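Stop Ranking Robot Hands by Finger Count

Severyn Moroz
14/04/2025

Most hand comparisons published in the past year open with a table of joints, and most of them could stop there, since the conclusion follows the table. The hand with more joints wins. I think this is a poor way to buy hardware, and our own trial at Drestside made me more certain of it.

We ran two multi-finger hands, the Dovine and the Phetsri, against a plain parallel gripper from Mirby. The work was clothing: take a garment off a rail, hold it, put it back. Over four weeks we logged 3,071 attempts. The controller, the arms and the operators stayed the same throughout. Only the end of the arm changed.

On paper the Dovine should have led. It has the most independent joints and the best fingertip resolution. In practice it spent much of March waiting. Recalibration after a finger fault took seven minutes, and we logged 368 such faults. The Mirby gripper had almost none. It also dropped heavier coats more often, and I don't want to hide that.

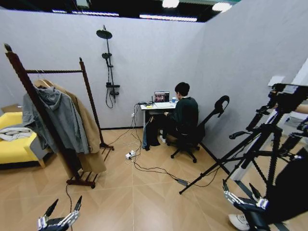
Both hands up, with the hooded jacket and the long coat on the rack at left.

Two garments on one rail are enough to separate the candidates. A hood slumps over the bar and covers the place where a finger needs to go. A long coat puts its weight far below the grip. Joint count says little about either problem. What matters is fingertip friction, how fast the hand reports slip, and whether the thumb can close while the wrist is tilted.

Camera placement deserves the same suspicion. A view from head height shows the room well and the contact point badly once the fingers close. We blamed the Phetsri for missed grasps that were really occluded ones, and had to relabel a week of logs.

My proposal is modest. Publish completed tasks per hour, with downtime included, and put the joint table in an appendix. Vendors will object that this penalizes young products. It does, and a buyer paying for the hours should want it to.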